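Wutitz home battery: six months in and I'm still checking the app every morning

I've had the smaller Wutitz on the garage wall since November and I think I've now annoyed everyone I know by talking about it, so it's your turn.

Some background first. We have a modest set of panels on a roof that faces the wrong way (east, mostly) and for years the power we made went out to the grid at lunchtime, when we were at work, and came back at teatime at four times the price. I'd looked at batteries before and been put off by the cost and by the size of the things. The old Tomska my brother-in-law has is like a chest freezer stood on end, and it hums.

The Wutitz doesn't hum. It ticks once when it switches over, and there's a fan that I've heard on two evenings, both times with the oven and the tumble dryer going together. It's slim, it's a dull grey, and the installer had it up and running before his second cup of tea. The whole lot came to 3848 with the inverter and fitting, and I got three quotes, so shop around.

What's it like to live with? Brilliant! On a bright day it's full by early afternoon and carries us right through to bedtime. In winter I charge it overnight on the cheap rate and we run the house off that till the sun gets going. You set the hours once in the app and leave it alone. Output tops out at 3000 watts, so a kettle is fine and a kettle plus toaster is nearly fine - it just pulls the extra from the grid and the lights don't even flicker.

The chemistry is lithium iron phosphate, the sort that's heavier for its size but puts up with being filled and emptied day after day. I like that a lot more than a bit of extra range on a spec sheet. It's going on a wall, so who cares what it weighs? (The installer did. He was very polite about it.)

Grumbles, then. The app logs you out every time it updates. The paper manual is hopeless, tiny print, and the wiring diagram is for the bigger model. Backup power in a cut is an optional box, and I do wish I'd had it put in on the day, because adding it later means a second call-out. And the cold: when the garage gets down near freezing it charges very slowly until it has warmed itself up, so if yours is going in an unheated outbuilding, ask about that before you sign.

The big change for us has been laundry. It used to be saved up for Saturday and now it goes on whenever the battery says 42 per cent or better, which my daughter thinks is a mad way to run a house.
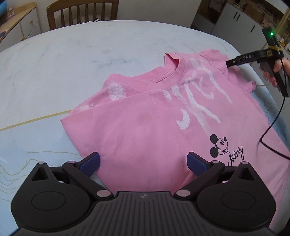

Titilayo Haruna wrote to say that hers has been in for two winters and the slow charging bothered her far less once she moved the cheap-rate start an hour earlier, so the battery had time to warm up first. I've copied her and it works a treat.

Would I buy it again? Yes, and I'd get the backup box with it. If you've got the Dimetska one, do let me know how you find it, I'm curious about the fan noise.

14 comments | 31 shares

Recent reviews
Doležal plug-in energy monitor
Dimetska portable power station, the small one
Rechargeable AAs: are the 2000 mAh ones enough?
Solar garden lights that last past ten o'clock

Contact | Back to top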